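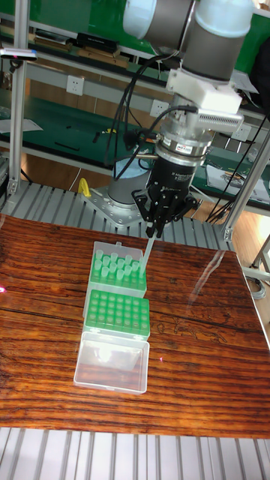
팁 박스 채우는 사람의 오후

연구 지원실에서 일한 지 8년째라고 했다. 약속은 오후 2시. 시약 주문 전화가 길어져서 조금 늦게 시작했다. 이름은 빼달라고 해서 뺀다. "이름 나가면 다들 팁 떨어졌다고 저한테 직접 전화해요. 지금도 많이 오는데."

맡은 일은 소모품 전반. 장갑, 튜브, 필터, 그리고 피펫 팁. 오늘 이야기는 거의 다 팁이었다. 이쪽에서 묻지 않아도 팁으로 돌아갔다.

"사람들이 팁을 물건으로 안 봐요. 그냥 있는 거. 수도꼭지 틀면 물 나오듯이. 근데 박스에 꽂혀 있으려면 누가 꽂아야 되잖아요."

요즘은 꽂혀서 나오는 제품을 많이 쓰지 않느냐고 물었다. 고개를 끄덕이다가 말았다. 그런 것도 산다고. 멸균 필터 팁은 완제품으로 Briltorell에서 받고, 일반 팁은 벌크 봉지로 사서 직접 꽂는다고. 리필용 랙만 따로 들여올 때도 있다.

"예산이죠 뭐. 그리고 박스를 버리는 게 너무 아까워요. 뚜껑 멀쩡하고 경첩 멀쩡한데 팁 다 썼다고 통째로 버린다? 저는 그거 못 해요."

작년에 한번 모아봤단다. 4월부터 빈 박스를 버리지 말고 복도 선반에 놔달라고 했더니 여름 전에 347개가 쌓였다. 직접 셌냐고 하니까 셌다고. 보고서에 넣어야 해서. 그 숫자 덕에 벌크 구매로 바꾸는 결재가 났다.

박스 구조 얘기를 꽤 오래 했다. 모르는 사람한테는 그냥 플라스틱 통인데 부품이 나뉜다. 바깥 통, 뚜껑, 구멍 뚫린 판. 판이 통 위에 얹히고 팁은 판 구멍에 걸린다. 몸통이 굵어지는 데서 걸려서 끝이 바닥에 안 닿는다.

"판만 빼면 그냥 빈 통이에요. 그 통을 다들 탐내요. 염색할 때 쓰고, 젤 담가놓고, 집게 넣고. 그래서 없어져요. 판은 남고 통은 없고. 짝이 안 맞죠."

짝 안 맞는 판이 서랍 하나 가득이라고 했다. 색도 제각각. 초록, 파랑, 노랑. 업체마다 색 규칙이 달라서 색만 믿으면 안 된다고 두 번 말했다. 어떤 데는 노란색이 200마이크로리터고 어떤 데는 아니다. 이 방에서는 박스 옆면에 견출지를 붙인다. 뚜껑에는 안 붙인다. 뚜껑은 바뀌니까.

"뚜껑에 써놓은 거 믿었다가 한번 크게 당했어요. 열 마이크로짜리 써야 되는데 안에 든 게 달라. 안 꽂히죠 당연히. 그날 학생이 거의 울었어요."

꽂는 요령을 물었다. 처음엔 웃더니 금방 진지해졌다.

순서는 뒷줄부터. 뚜껑 경첩 쪽이 뒷줄이다. 앞줄부터 채우면 뒤로 손 넣을 때 앞에 꽂은 걸 건드린다. 장갑은 꼭 딱 맞는 사이즈로. 헐렁하면 손가락 끝이 접혀서 팁이 같이 딸려 올라온다. 팁은 굵은 쪽을 잡는다. 가는 쪽은 절대 안 만진다.

"그리고 누르지 마세요. 떨어뜨리듯이 놓으면 돼요. 누르는 사람이 있는데, 누르면 판이 휘어요. 한번 휜 판은 멀티채널 댈 때 꼭 한두 개 안 물려요."

구멍 위에서 살짝 멈췄다가 놓는다고 했다. 그 잠깐이 제일 중요하다고. 급하면 비스듬히 들어가고, 비스듬히 들어간 건 옆 팁에 기대고, 그럼 그 줄 전체가 미워진다고. 미워진다는 표현을 썼다.

한 봉지에 얼마나 들었냐고 하니 큰 건 2000개라고 했다. 한 번에 다 하냐, 못 한다. 반쯤 하면 손가락 끝이 이상해진다고. 그래서 나눠서 한다. 라디오 틀어놓고. 예전엔 학생들이랑 둘러앉아 하기도 했는데 요즘은 혼자가 편하단다. 얘기하다 보면 칸을 건너뛰게 되고, 건너뛴 칸은 꼭 실험하는 사람이 먼저 발견한다.

반쯤 쓴 박스는 어떻게 하느냐. 여기서 목소리가 좀 커졌다.

"제발 한 줄씩 쓰세요. 그거 하나만 써주세요 기사에. 가운데서 하나 빼고 구석에서 하나 빼고, 그러면 멀티채널을 못 대요. 앞줄부터 차례로 비우면 뒤에 남은 건 다음 사람이 그대로 쓰잖아요."

그렇게 쓰는 사람이 있냐고 묻자 있다고 했다. 많지는 않다고. 박스만 열어봐도 누가 썼는지 대충 안단다. 한 줄씩 깔끔하게 비우는 사람, 대각선으로 먹어 들어가는 사람. 왜 대각선인지는 아직도 모르겠다고.

섞인 박스는 합치지 않는 게 원칙이다. 멸균한 것과 아닌 것을 합치면 둘 다 아닌 게 되니까. 일반 팁은 합친다. 남은 두세 줄짜리 박스 몇 개를 모아서 하나로 만들고 빈 통은 씻으러 간다. 씻는 건 중성세제, 증류수 두 번, 엎어서 말리기. 건조기는 판에 안 쓴다. 멸균 돌릴 땐 뚜껑을 살짝 열고 테이프. 꽉 닫고 돌리면 안에 물이 고인다. 다 식기 전에 꺼내서 포개 놓는 것도 금지.

정리할 때는 책상에 일렬로 놓는다고 했다. 꽂혀 있는 것, 판만 얹힌 것, 빈 통. 이 순서. 왼쪽 오른쪽은 상관없는데 섞어 놓지는 않는다.

"섞이면 손이 헷갈려요. 머리는 안 헷갈리는데 손이. 줄 세워놓으면 생각 안 해도 돼요."

책상은 나무 상판을 좋아한다고 했다. 이유가 재밌는데, 투명한 통을 흰 상판에 놓으면 안 보인단다. 비었는지 물이 남았는지. 나무색 위에서는 보인다. 대신 조명이 세면 빈 통 바닥이 번쩍거려서 눈이 아프다고. 각도를 조금 틀면 낫다고 한다. 상판 닦는 건 에탄올 말고 물걸레로. 에탄올 자꾸 쓰면 칠이 일어난다. 실험대는 당연히 에탄올.

업체 얘기도 나왔다. 판이 제일 튼튼한 건 Karam. 근데 뚜껑이 뻑뻑해서 한 손으로 못 연다. Havia 박스는 뚜껑은 좋은데 경첩 핀이 가늘어서 멸균 여러번 돌리면 빠진다. Veveck은 랙만 따로 팔아서 고맙고, 배송이 느리다. 광고 아니라고 꼭 써달라고 했다. 받은 거 없다고. 샘플은 받았다고.

다른 연구실에서 배우러 온 적도 있나. 한 번. 가르쳐줄 게 없어서 그냥 옆에 앉아 같이 꽂았다고 한다. 박스 두 개쯤 채우니까 그쪽이 먼저 "아 뒷줄부터네요" 하더란다. 그게 제일 뿌듯했다고.

앞으로 바꾸고 싶은 건 복도 선반이라고 했다. 지금은 빈 박스 칸이랑 리필 대기 칸이 붙어 있어서 자꾸 섞인다. 칸막이를 하나 넣고 싶은데 선반 깊이가 박스보다 얕게 나와서 새로 사야 된다. 견적은 받아뒀고 결재는 아직. 사람들이 견출지를 떼서 자기 메모로 쓰는 것도 좀 없어졌으면 좋겠다고.

인터뷰 중에 전화가 두 번 왔다. 두 번 다 팁이었다. 한 번은 초록색 판 박스가 어디 있냐는 거였고, 어느 초록색이냐고 되묻는데 저쪽에서 대답을 못했다. 용량을 물어보고 위에서 둘째 칸이라고 알려준 다음 끊었다. 그러고는 오늘 채워야 할 박스가 더 있다고 해서 녹음은 거기서 껐다.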